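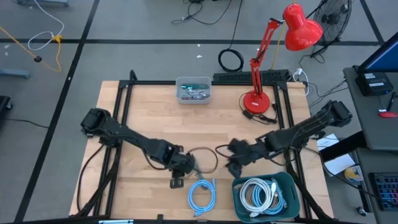 Ticket 314: "Reset my interests" does not reset anything
Product: Radska (web and phone app)
Opened: 29 August 2022
Priority: Low (set by support, I had it as Medium)
Status: Reopened

Original report

I pressed "Reset my interests" in the Radska privacy settings. The page said my recommendations would start fresh. The next time I opened the feed it was the same stuff as before: chemtrail clips, a man selling water filters, and a channel that thinks the Lewis bridge closure was staged. I watched one video about the bridge in January because I drive over it. I've never searched for the others.

Logged out, logged in, same feed. Please don't send me the help page about clearing my cache. I've read it and done it.

Support reply 1

Thank you for contacting Radska. Changes to your interests can take up to 46 hours to reach all parts of the service. In the meantime, you may want to clear your cache.

Customer

Fine, I'll wait. The button says "immediately" though, so one of you is wrong.

Customer

Waited the full 46 hours and then slept on it. No difference on the phone. On the web the first post was new (a recipe) and everything under it was the old crowd. I opened the ad settings page to see what it thinks I like, and the list is blank. So the list got reset and the feed didn't, or the list was never what drives the feed. I suspect the second. 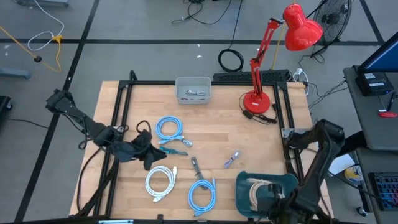

Support reply 2

We have checked your account and can confirm the reset was completed. Recommendations are based on many signals, including content that is popular in your area. Could you tell us whether you use any browser extensions, and whether you have linked your account to a partner service?

Customer

One extension, Skadon, which blocks ads. Turned it off, restarted the browser, no change. Turned it back on.

"Popular in your area" doesn't hold up. I made a new account on the same connection with a different email and no phone number. Scrolled for a while without tapping anything. It showed me football and dogs. If the whole of Lewis were watching chemtrail videos I'd expect the new account to get at least one.

On partner services: I didn't know I had any. It took some digging (Settings, Account, More, Data sharing, Manage) but there is an entry for Korivine with a switch set to On. I don't remember agreeing to it. What is it?

Support reply 3

Korivine is a measurement partner that helps us understand how people respond to content. It does not affect which posts you see.

Customer

Then it should do no harm to switch it off. Results so far:

Test A. Korivine on, interests reset, feed refreshed 7 times. Bridge channel present every time.
Test B. Korivine off, interests not reset. Same as A.
Test C. Korivine off first, then interests reset, then logged out of both devices. Bridge channel gone from the web feed. Phone still shows it, but lower down.

One person on one account, so I won't claim it proves much. It could be that the feed happened to shift that evening. But your last reply says the switch makes no difference, and C is the only order of steps that changed anything.

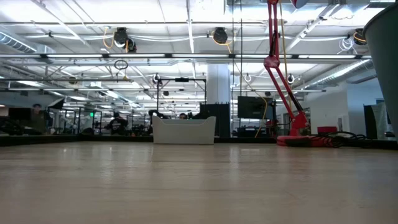 Support reply 4

Thank you for the detailed tests. We have passed them to the technical team. We are glad to hear the problem is solved and will now close this ticket.

Customer

It isn't solved. Reopening.

Turned Korivine back on to see if the channel would return. It did, on the web, second post down. Turned it off and repeated C and it went away again. The phone now matches the web after I deleted and reinstalled the app.

What I'd like answered by someone who can look at the system:

1. Does the reset button clear watch history held by partners, yes or no?
2. If it doesn't, why does the page say "start fresh"?
3. When was the Korivine switch turned on for my account, and by what?

Internal note (visible to customer)

Reproduced on a test account using the customer's order of steps. Not reproduced on a second test account. Moved from Feed to Data Sharing. Wording on reset page flagged for review. Ticket will close on its own after 7 days without a reply.

Customer

Replying so that it doesn't close.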